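Galleries > Rantala Hall > Paint and surfaces

Rantala Hall, paint and surfaces

The fittings at Rantala were painted by hand and have been painted over several times since. Most of the color is some kind of blue or blue-green. The old order book lists 928 pounds of paint bought over the life of the building, nearly all of it from one supplier, Drurna, and it names only four colors. What is on the walls and posts now does not match any of the four very well, partly from age and partly from later coats that were mixed on site.

This page is about one corner, where a post stands in front of a teal panel. The rest of the hall is covered under Floors, Doors and Windows. Pirjo Vainio wrote the notes and Sveva Colombo checked them against the order book. Corrections are welcome and go in the comments.

A few things that apply to the whole hall:

The posts were stripped once, as far as the records show, and only to shoulder height. Anything higher up has the full stack of coats on it. A chip we took from a post near the entrance had seven layers, the oldest a gray primer and the next one a green that appears nowhere else in the building.

The panels came later. They were ordered from Bramesik in two lots, 200 in the first and 347 in the second, and the second lot is slightly darker. The two lots were mixed when they were put up, so a dark one can turn up next to a light one anywhere in the hall. Panels that broke were replaced from the spares until the spares ran out.

Cleaning is done with water and a soft cloth. An abrasive powder was used for a few years and it left a fine haze that does not come off. We tried a plastic polish from Bitum on one spare panel in January. It took out the lightest marks and did nothing for the deeper ones, and we have not used it on any panel that is in place.

The posts are not being repainted this year. The estimate was more than 1,000 for the materials alone, and the loose paint would have to come off first. Until then the plan is to leave the blisters alone. Pressing or picking at them lifts the sound paint next to them, and the edge keeps going.

If you are matching a color from this page, please don't rely on your screen. Ask for a chip. We have loose ones from most of the posts, sorted in envelopes by location, and can mail one out.

Post and panel

Pale light-blue paint on a rounded post, bubbled and flaking about halfway down and chipped again lower toward the bottom. The teal panel behind it is milky, with faint scratches and thin curved marks toward the left. The overhead lights reflect in it. 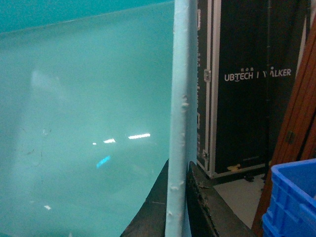 Despina Bucur: We had the same trouble with blistering on the railings at our place, and scraping only the loose parts was a mistake. You could see every edge through the new coat. We ended up sanding the whole length and it took two weekends. If you do get to the posts, I would feather the edges well past the damage and prime all of it before any color goes on. Also, could I get one of the light-blue chips? The green under the gray sounds interesting too, if there is any to spare.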